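The Water at Storkargate 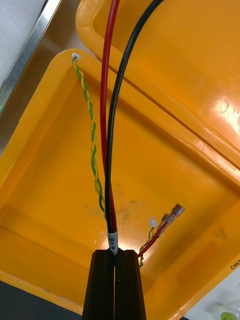
1. The Phone Tree

My aunt called at four in the morning to tell me the river was coming up, which I knew already, on account of it being in my garage.

"How high?" she said.

"Second shelf," I said. "The paint cans are floating."

She made the noise she makes when a cake falls. Then she told me to bring the dog and the good blankets and get over to her place on the hill, and to stop at the Bruris store if it was still open (it wasn't, there was a rowboat tied to the cart return!) and pick up canned milk. She has never in her life used canned milk. I think she'd read it on a list somewhere.

I should explain that Storkargate is the low end of Wernitz. There used to be a real gate, back in 1699 if you believe the sign at the library, and what it was for was keeping the river out of the grain. People have been moving in behind it ever since. I bought my house in a dry March and the guy selling it told me the water had never come past the mailbox. I've thought about that guy a lot.

So I loaded the truck. The dog got in on the first try, and this is a dog who hides under the porch if you so much as jingle the keys. I took the blankets, my boots, a bag of oranges, and the box of my dad's records. I left my tax papers on the kitchen counter. I remember looking right at them.

2. The Bridge

There are 2 bridges out of the low end and the county had shut one of them. At the other, a deputy in a rain poncho was waving cars across one at a time, and when I got up to him he leaned in and asked if I could take a passenger.

The passenger was an old woman holding a hen in a pillowcase.

"Just up to the school," she said, climbing in. "They've got cots."

The dog looked at the pillowcase. The pillowcase looked at the dog, kind of. I put the truck in gear and we went over with the water sliding along right under the rail, brown and fast and a lot quieter than I'd expected, carrying a picnic table, upright, like somebody might still be planning to sit down at it.

"I was here for the one in 2000," she said. "That was worse."

"Was it?"

"No," she said. "I was younger, is all."

When we pulled up at the school there was a sign on the gym door saying no pets. She read it, tucked the pillowcase under her coat, and walked in past a man with a clipboard. I heard it cluck. He heard it too, I'm sure of that, and he wrote something down and pointed her to a cot.

3. Quiroga Road

My aunt lives at the top of Quiroga Road, and by the time I got there it was getting light, a gray dishwater sort of light, and she was out on the step in her robe with a flashlight she didn't need anymore.

"Did you get the milk?" she said.

I gave her an orange. She peeled it standing there, and we watched the low end for a while. I could pick out my roof. The mailbox I couldn't find at all.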